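Gumen Two-Arm Bench Kit review: is it ready for chores?

Posted in Reviews, by Tymofii Boiko

I have been asked more than once whether a pair of small robot arms can take over the dull jobs at home or in a small shop. The Gumen kit is sold with that idea in mind. You get two arms, a rail to bolt them to, and software that lets you teach a task by guiding it a few times. The price is $498 without the enclosure. I used it through most of April.

Setup took one long evening. The arms bolt to the front rail at fixed points, and the manual from Kovalchuk, the distributor, is clear about which board goes where. Cable routing is left up to you. I would give it plenty of slack, and I would check the clamps on the base plates again after the first day.

Most chores that need two hands come down to the same thing: take hold of something by both ends and keep hold of it. Folding, wiping, wringing, holding a box while you tape it. So I put most of my time into that. 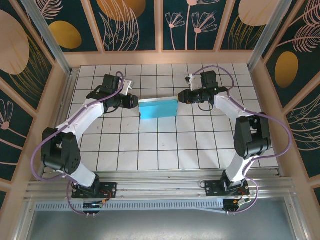 The two arms meeting over a light blue block on the tiled work surface.

With firm objects the kit does well. I ran 68 two-handed pickups with things that keep their shape, and nearly all of them were fine. The arms are slow, though. A pickup I can do without thinking takes the kit roughly 20 seconds, and longer if the object is not lined up with the rail. Turning it by hand first helps a lot, but then you are doing part of the chore yourself.

Soft things are harder. There is no force sensing in the fingers, so the software closes them to a set width and hopes for the best. Set it too wide and the piece slips out. Set it too tight and you squash it.
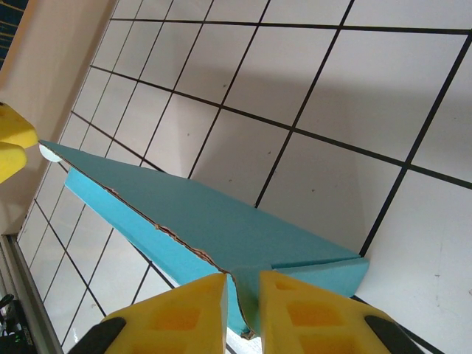
I ended up keeping 3 grip settings saved and picking one by hand before each run. That works for testing. It would get old quickly if you had a basket of mixed laundry or a bin of returned parts to sort through.

Fitzgerald Baptiste runs a small packing shop and tried the kit for an afternoon. He wanted it to hold padded mailers open while he filled them. It managed the stiff ones. The thin ones folded over before the second arm got there, and he went back to doing it himself. He said he would look again if the price stayed the same and the speed doubled.

I also compared it with the Kamberg Duo, which costs more and has better fingers. The Kamberg is gentler on foam and cloth but its software crashed on me several times, and teaching it a new task takes longer. For learning, I prefer the Gumen. For real work I would not buy either one yet.

Good: solid rail mount, simple teaching software, repeats a task well once the object is in the right spot.

Bad: slow, no force sensing, spare fingers only sold in full sets through Dravum.

Rating: 3 out of 5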